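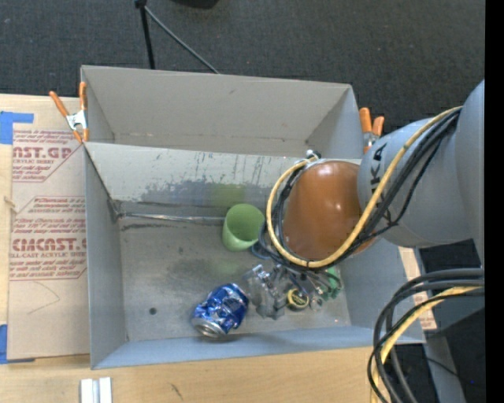 Attachment 1 to ticket 2816: front compartment, green cup and blue can.

Ticket 2816 - Break room sorting bin, Kukthorpe office
Opened by: Zarmeena Bhutto
Assigned to: Zdeňka Charvát
Status: Open, waiting on part

Problem as reported: Drinkware keeps ending up with the empties. The green tumbler in the attachment is one of ours from the cupboard and should have gone to the dishwasher. It was in the front compartment by the divider, with a crushed can in front of it. The back compartment, meant for cups, had nothing in it. Second issue: the divider is badly scuffed and the floor of the front compartment has brownish patches. Can it be cleaned, or do we need a new bin?

Tuesday, 9:20 - Zdeňka Charvát
Took the tumbler out and sent it to be washed. Can went to recycling. Please don't put cups back in the front side, even rinsed ones.

Tuesday, 11:05 - Zdeňka Charvát
Washed the bin with warm water and dish soap. Most of the smudges came off. The brownish patches got lighter but are still there. Left baking soda paste on them for 20 minutes and wiped again - small improvement. The dark scuffs across the middle of the divider did not change at all. I think that is wear and I stopped scrubbing.

Tuesday, 11:40 - Zarmeena Bhutto
Thanks. Is the back side too narrow? People at Hirkton have the same bin and say their mugs don't fit.

Tuesday, 1:15 - Zdeňka Charvát
Tried it with our own cups. The tumblers fit standing up, 7 in a row. The wide soup mugs don't. Those should go straight on the dish rack.
The bigger problem is that the two sides have no labels. I put masking tape on the rim for now, CUPS on the back and CANS on the front.

Tuesday, 3:30 - Zdeňka Charvát
Asked Rätsep about a replacement divider. They sell it separately from the bin, so we don't need a whole new one. Ordered one divider and a set of printed labels. Keep using the bin as is. Will close this once the divider is in and the tape is off.

2 comments
0 shares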